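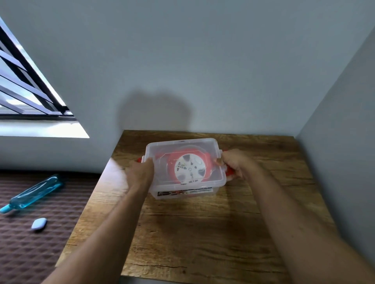

Trujillo — August 27, 2021

## 3. Hanging the Adero pendant lamp

Turn off the power at the breaker before you start. The ceiling hook must be screwed into a joist or a solid anchor.

1. Screw the hook into the ceiling until the collar sits flush.
2. Set the cord length. The cord ships at 1475 mm and can be shortened at the canopy. Do not cut it.
3. Feed the cord through the canopy and tighten the cord grip by hand.
4. Connect the wires: brown to live, blue to neutral, green/yellow to ground.
5. Push the canopy up over the hook and turn it clockwise until it clicks.
6. Fit the shade, then the bulb — 30 W maximum.

**Note:** Over a dining table, leave 700 mm between the tabletop and the lower rim of the shade.

**Caution:** Do not hang plants or baskets from the cord. The hook is rated for the lamp only.

Replacement cord grips are sold as part 949. If the canopy will not click into place, loosen the hook a quarter turn and repeat step 5.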